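Shirt folding, notebook 3
August 2025

Picking up from the last page, where I had written "fold is fine, stop fiddling with it" and underlined it. I have since fiddled with it.

The question is still how to fold a short-sleeved knit shirt so it goes into the Galwood mailer flat and comes out looking like somebody cared. Galwood's own packing sheet says "fold neatly," which has been a great help to all of us. The Jindine order is 452 shirts, all red, so whatever gets settled on here will be done a great many times by people who will remember whose idea it was.

Started with the shirt on the white table. White is good for this because red on white shows every crooked edge. White is also bad for this because red on white shows every crooked edge. The old gray bench let me believe I was better at folding than I am.

What I keep relearning is that a T-shirt has no straight lines in it apart from the ones you put there. The side seams wander. The hem is a suggestion. Lay it out by the seams and you get a parallelogram; lay it out by the shoulders and the bottom swings off to one side. I've gone back to shoulders first and let the hem do what it likes, then trim up the error in the last fold where it gets buried.
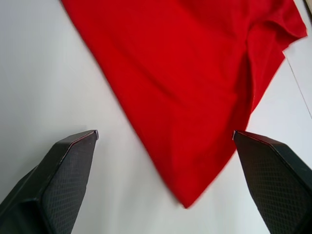
Sleeves remain the problem. Fold them straight in and there's a lump on each side exactly where the stack wants to be flat. Fold them back on themselves and the doubled hem makes a ridge you can feel through the mailer. Angling the sleeve down along the body spreads the thickness out, and that is the best I've got. It takes longer. Tried it 5 times in a row and the last two were decent, the middle one was a disgrace, and the first two I'm leaving out of the record.

Smoothing: flat of the hand, center outward, one pass. Two passes and the knit starts to creep, and then you have a well-smoothed shirt in the wrong place. The Ranasinghe method (fold over a card, pull the card out) gives a lovely crisp edge and then drags the inside layer halfway out with the card. I'm told there is a knack. I've been told this since November.

Also tried not smoothing at all between folds. It goes faster, and in the mailer you can't tell. On opening you can tell.

Things to sort out before the big run:
- Card size. The Garent ones are too wide for the small shirts and we have 935 of them, so naturally we will be using them.
- Whether three folds up from the hem or two. Three fits the mailer, two looks nicer.
- Collar up or collar down in the stack. I said up. I no longer remember why.

Left it with the back facing up, ready to go again from the shoulders, and went to find the steamer, which was not where the label on the shelf says it lives. 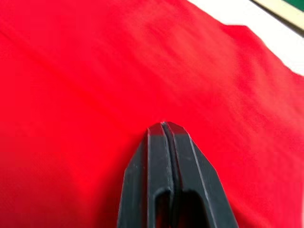

Lucyna Zalewska read this over and wrote in the margin that the steamer is under the sink, that two folds will not close in the mailer and I know it, and that collar up was her idea, on account of the size label showing. She would also like it noted that her own sleeves lie flat every time, and that she angles them before turning the sides in, while I have been doing it after.

Tried it her way. Fine. Sleeves before sides, from now on. Rewrite the wall sheet and take the old one down this time.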